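Crichton Hand Gripper Kit: two terms in

I run the after-school robotics club with Struan Aitken, and we bought the Crichton kit in November after our old Tivov claw finally snapped for good. The students wanted something they could hold and squeeze themselves before we let them loose on motors, and for that I have to say I really like it!

Assembly took our eighth graders 2 sessions. The printed booklet is fine up to the finger mounts and then gets vague (we ended up doing that bit from the parts diagram). Go easy on the small screws. One kid cranked hers down so hard the head stripped, and the spare bag is stingy.

In use it's comfortable, light enough for small hands, and the fingers open nice and wide. The foam pads are my main gripe. They grip well on smooth stuff but they fray at the top edge, and ours looked tired long before spring. I've been gluing on strips from a Kutine craft pack, which hold up better and cost next to nothing.

We set the students 200 practice pickups each before the Plustska meet, on whatever was lying on the art table. Flat, smooth panels were the hardest, everybody groaned at those, and I think a slightly softer pad would help a lot. Rounded things were easy.

Would I buy it again? Yes, with extra foam and a decent screwdriver. Four stars from me, and Struan says three and a half because of the booklet.

Fingers open, with the frosted panel behind: 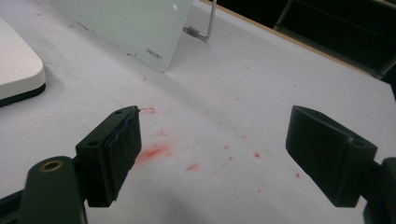
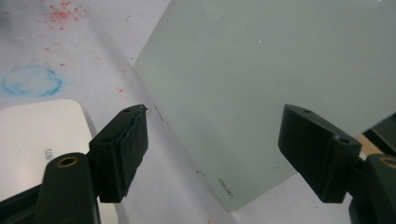
Thibault Fleury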